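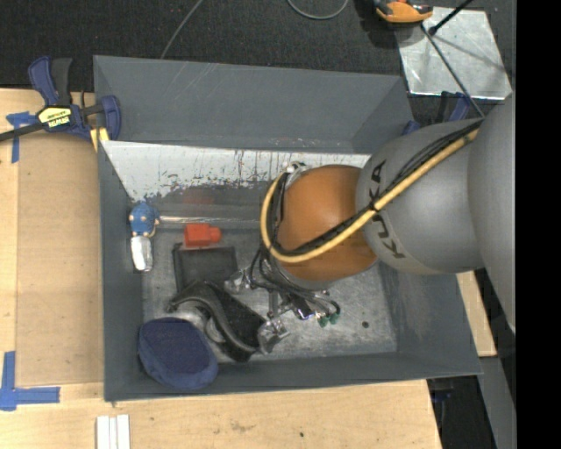 *Scuffed, scratched and still on the table: the grey metal bin, with a black curved something inside.*

Every household has one. Ours is in the utility room, a grey metal bin without a lid, and it holds whatever was in somebody's hand when they ran out of patience. I have moved house with it twice. On both occasions it went into the van full, and on both occasions I promised to sort it at the other end.

I bought it at the Kururstead farm sale, one February when I was cold enough to bid on anything that might let me go home. It cost 43 pounds, a figure I have never repeated indoors. The auctioneer called it "a useful tub". He was selling a plough at the time and I don't think his heart was in it.

Since then I have owned the other kind of storage too. There was the Ondeck stacking system, six clear boxes with clip lids, which lasted until the lids went to live somewhere else. There was a canvas thing with rope handles that slumped like a drunk whenever you took out the heavy item at the bottom. There was a very pretty wicker hamper that shed bits of itself into everything, so that for a year you couldn't change a fuse without finding twig on it. The metal bin has seen them all off, mainly by refusing to do anything.

It does have faults. It's noisy. Drop a spanner in after ten at night and the whole street knows you've been doing jobs. It's also hard on the table, so if your table is wood and you're fond of it, put down an old towel first. I wasn't quick enough with the towel. The spare room at Studdale, where we lived before, had a pine desk with a groove in it that the next people must have wondered about.

Then there's wear. Metal that gets used goes scratched and cloudy, and the shine comes off in patches wherever things are dragged across it most. People in shops will now charge you extra for this. I saw a new bin in a garden centre, sanded at the corners by a machine or a bored teenager, with a label reading "heritage finish", for 70 pounds. I stood in front of it longer than I should have.

The sorting, when it comes, takes 45 minutes. I know this because I set the oven timer and stop when it goes, whether or not I'm holding something interesting. Tip nothing out. A tipped bin is a floor covered in bits and a person sitting among them reading old instruction leaflets. Reach in, take hold of the first thing you touch, and decide. Screws go in a jar. Cables get a tie round them, and if you can't name what the cable was for, it goes. Curved black plastic parts that belong to something are the hardest. I've kept one such part through three vacuum cleaners, in case the right one comes along.

My neighbours swear by the Tudose method, which came from a paperback and involves laying everything out by colour. They've got a hallway like a paint chart and can't find their pliers.

I got as far as the bottom layer last time. There were more than 40 wall plugs down there, all the brown size, and a key to a shed we no longer own. I put the key back.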